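**Pumwood remote teaching project: progress report to the Aguirre fund**
28 Jan 2020

Work since July has gone into the simulated kitchen and into collecting demonstrations by remote control. The hardware budget is untouched and will stay that way until the second stage.

## Status

The operator station at Brukasum is in regular use. An operator moves a hand controller, the simulated arm follows, and the joint positions, gripper commands and both camera views are saved together. Recording starts when the operator presses the trigger and ends when they release it. We no longer trim the files by hand.

Demonstrations recorded to date come to 1820. Of these, 1471 passed review and are in the training set. Most of the rejected ones were stopped early by the operator or had a gap in the controller signal. The gaps were traced to the network switch at the station, which has been replaced.

The task getting most of the attention is the wall shelf. The arm has to reach up from counter height, work in the space between the shelf and the upper cabinets, and bring the gripper in from the side.
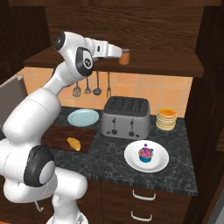
*Figure 1. Simulated arm at the wall shelf, with the gripper at the orange item.*

Operators found this harder than the counter tasks. The elbow tends to swing out when the hand goes high, and new operators often correct too late. We added a soft limit on elbow travel and slowed the controller for the last part of the reach. Both changes are on by default. Demonstrations made before the change are kept in the set but tagged, so that they can be left out if they hurt training.

## Wrist view

The first batch was recorded with the room view only. Operators asked for a second view from the gripper, and it was added to the station screen in the fall. It gives them the position of the fingers against the shelf edge, which the room view often hides behind the arm.

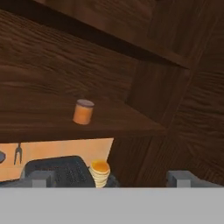

Training now uses the two views together. A policy trained on the room view alone would get near the shelf and then stall at the edge. We have not yet run the full comparison, and would rather not report a success rate from a partial one. The test set is fixed at 200 starting layouts, none of which were shown to the operators.

## Problems

- Operator time. We planned for 3 trained operators and have had two for most of the period. The third finished training this month.
- Review is slow. Each demonstration is still watched from start to end. A script that flags long pauses and dropped signals is being tested.
- The Pamuswood export tool writes gripper width in the wrong units for older files. We convert on import for now.

## Next period

1. Run the comparison of one view against two on the fixed layouts.
2. Record more shelf demonstrations with the elbow limit on.
3. Write up the operator instructions so that a second site could use them.

We request no change to the budget or to the end date. The remaining operator hours move forward to the next period.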